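Saturday, May 9, 2020
Workshop notebook, Kanditstead, back room

Started with the beige seat again. I know, I know, I said I was finished with it, but I came in with a clear head and a mug of tea and the first thing I saw from the door was a tide mark along the front seam. So the morning went on that.

What I did, so that Frida can repeat it or tell me off for it: hoovered with the soft brush, twice, going along the seams with the fabric pulled slightly open between two fingers. A good amount of grit still in there. Then the Colel foam, worked up in a bowl until it was nearly all bubble and hardly any water, put on with the old shaving brush. I went seam to seam this time, a whole panel at a go, and I think that is what I got wrong in January. You clean a patch, the patch dries beautifully, and then there's a lovely crisp outline round it for ever. Whole panels or leave it alone!

Wiped off with a damp cloth, then a dry one. Fan on low from the doorway. I gave it 90 minutes before I let myself touch it, and it was still a bit cool to the hand at the front edge, where the padding is thickest. Left it. The tide mark is fainter. It has not gone.

Frida Thoroddsen's theory, for the record, is that the mark is in the padding and comes up through the cover every time we wet it. If she's right then I've been feeding it all week. Her suggestion is to have the cover off along the back, where the stitching is hand done and easy to put back, and look at the wadding underneath. I'd like to do that before anyone orders anything from Kordestani, as their beige is pinker than ours and a new front panel would shout at you from across the room. The sample card is pinned by the window if you want to be sad about it.

Bits and pieces used up: last of the white cloths (the ones in the drawer now are the blue ones, do NOT use these wet on pale fabric, they bleed), half the Colel, one shaving brush, rather bald.

Then on to the hard things, which I'd been looking forward to. I like hard things. You wipe them and they're clean, or you wipe them and they aren't, and either way you've learned something by lunch.

Order of work, same for each:

Dry cloth first, always, to lift the dust before it turns to paste.
Warm water with a drop of washing-up liquid, cloth wrung right out.
White rubber for the grey streaks, light pressure, in the direction of the mark.
Planbridge paste only if the rubber fails, and only after trying it somewhere low down.
Rinse cloth, dry cloth, leave it standing with air round it.

The Planbridge paste wants a warning. It does shift things, but it leaves a shiny spot on anything matte, and a shiny spot on a matte surface is worse than the scuff you started with. I've got one on the underside of the tray to prove it. I let the paste sit for 3 minutes as it says on our own card and that was too long. Have crossed that out and written one, with a question mark.

The tray and the two lidded boxes came up fine. One of the boxes had a ring of old sticky tape on it that I took off with cooking oil on a bit of kitchen paper, a tip of my mother's, and it worked so well that I went round looking for other things with tape on. Washed the oil off after with soap. Smells faintly of chips in here now.

That left the big white one, which I'd been circling all day if I'm truthful. It's the shape that makes it awkward. Wide up top, then narrowing and narrowing down to a ribbed collar, so when you've got it steady you can't reach the bottom properly and when you can reach the bottom you're hugging it. I moved it over by the beige upholstery where the light is kinder and had a proper look before putting a cloth anywhere near it.

Light makes such a difference on white. Under the ceiling strip everything is a stain, and then you move it a couple of feet and half of the stains turn out to be shape. I've started looking at each thing in two places before I write anything down about it, which is slow, but I've stopped scrubbing at shadows (mostly).

For the same reason I've given up marking faults with pencil dots. On the boxes I ended up rubbing out my own dots and then wondering whether I'd dotted them for a reason. Masking tape flags from now on, low tack, off again the same day.
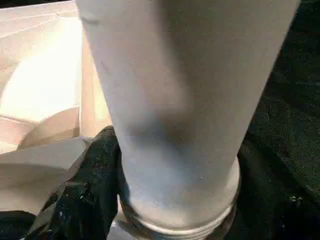 Notebook entry by Lærke Hafstein | Filed under: cleaning, pale surfaces, upholstery

So, the grey patch halfway up, a touch to the left. I can't decide. It has soft edges and it could be a smudge, or a shallow dent, or only a shadow lying across the curve. Frida looked at it and said dent straight off, then five minutes later said shadow. We'll settle it with a fingertip and a torch held flat along the side on the next session. Nothing goes on it until then. If it's a dent I'd be polishing a ring round it for no reason at all, and I've done that before to a perfectly good bread bin.

The short streak near the top left is a different matter. That's a mark, small and dark, and I'd call it a rubber job. There are specks and faint scuffs elsewhere too but they're tiny and I'd be happy to live with them. No lettering or label that I can make out among them, so at least there's nothing printed on that side to worry about rubbing off.

The collar needs its own plan. The ridges are close together and the top curve of it is glossier than the body, so I'd treat it as a separate thing altogether: soft toothbrush, soapy water, go round and round, and keep the drips from running anywhere. The paste stays in the tin. I'd even put a strip of low-tack tape just where the smooth part ends, so that whatever I do to the ribs stays with the ribs.

One more thing about the colour, since it keeps tripping me up. I've been writing "white" on everything and the body of this one is more of an off-white, going to light grey, with a cooler band down the middle that looks almost blue depending. Next to the beige it's quite cold. Next to the boxes I'd expect it to look cream. Worth remembering if we ever have to touch anything in with paint – take the colour from a bright flank and from the middle, and don't trust either one on its own.

And the beige, in that light, washes out to nearly nothing in the bright part. Very flattering! I was quite pleased for a moment and then remembered that the tide mark is on the front. So a bright light is good for looking at folds and seams and no good at all for judging whether the cleaning has worked. Judge it by the door, late in the day, same place each time. I've put a cross of tape on the floor where I stand.

Left overnight: fan off, window open a hand's width, nothing stacked on the seat please. I've hung the damp cloths over the radiator pipe.

For next time:

Frida to unpick the back edge of the cover, 7 inches to start with, and look at the wadding.
Me: fingertip and torch on the grey patch, then rubber on the dark streak.
Toothbrush for the ribs. The green one is for the ribs, the yellow one has had oil on it.
More white cloths. Cut up the old pillowcases if the shop hasn't any.
Ring Kordestani and ask whether they do a yellower beige, or a bigger sample at least.
Change the Planbridge card on the shelf as well as the one in here, they still say different things.

Added after tea: went back to check the seat with dry hands. Front edge still cool. The mark looks the same from the cross, possibly a bit longer at the left end, and I'm not writing any more about it tonight.

LH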